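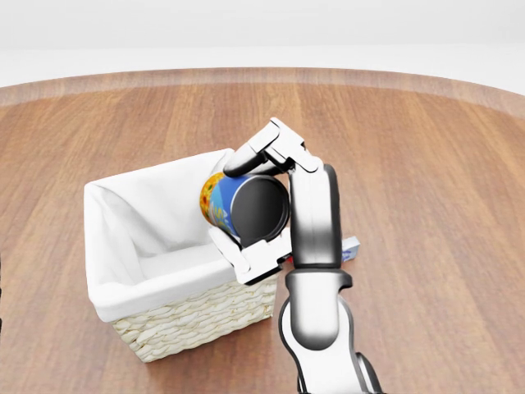 To: Household Automation Working List
From: Trima Secretariat
Date: 6 Jun 2021
Subject: Re: Putting shopping away: request for members' views

The Secretariat thanks the Retwood office for its message, the main part of which is quoted here.

> Our residents' homes spend a good deal of staff time on unpacking
> groceries. We have read the Leltov summary and would like to know
> whether a machine could take over this work within the next
> budget period. Is the list able to advise?

Our present advice is that it could not. The Leltov trials covered 740 attempts in simulation, each asking the arm to lift one grocery item and place it in a lined basket. Cans were the easier part of the work, and 310 of the attempts used nothing else. Soft bags and thin cartons lying flat gave far poorer results, and 179 attempts were stopped before the item had left the table.

Members should also bear in mind what the task leaves out. A can held sideways over an open basket is a fair test of grip and of reach. Staff at Retwood must also check dates, keep heavy goods away from eggs, and find room in a cupboard that is already full. The trials did not attempt any of these.

Yokoyama has offered to repeat part of the work on a real arm at its own site, using four kinds of basket. The terms are still under discussion. Until results are available, the Secretariat would not support a purchase for this purpose.

Offices wishing to propose items for the Yokoyama test should reply to the list before the end of June, giving the size and weight of each.

Trima Secretariat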